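Pattern Underfoot: A Small Room Dressed in Ink and Wings

The Hilteo collection of printed interiors holds 2,942 designs, and few are as fully decorated as the compact display entered in the catalog as Cadberg 54. Binta Amadi, who oversees surfaces at Hilteo, selected butterflies for the pink walls and left the floor in black and white. Irises, roses and small birds are drawn across it in fine line, with butterflies set among the stems.
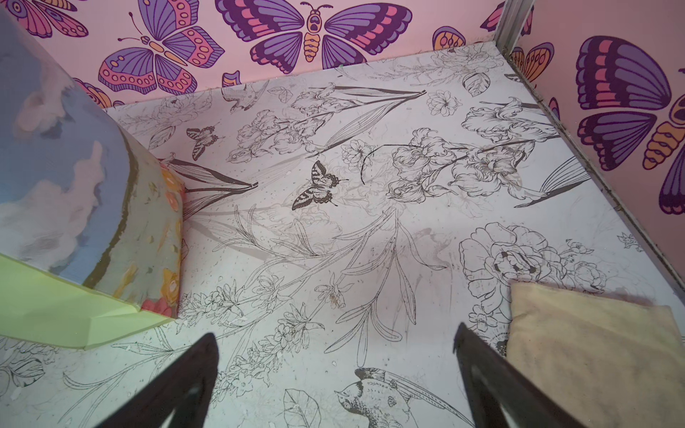 Ms. Amadi holds that a drawn floor gives the eye a place to settle when the walls are strongly colored. Her first proposal, submitted in October, used the same pink on every surface and was withdrawn after review.

Everyday articles are part of the study as well. Work gloves, snack packaging, a plastic bag and a strip of artificial grass have all been placed against the drawn flowers, and a small wire basket serves as wall storage.

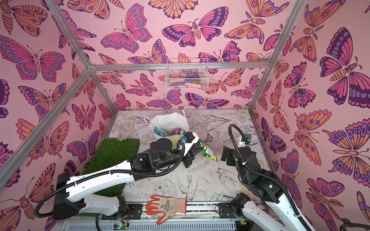
Svatopluk Matoušek, the collection's editor, considers plain household goods a fair test of any pattern. His full notes appear in the Akpan supplement, page 126.

© Hilteo Review, 19 June 2026 | Contact the editors | Back to top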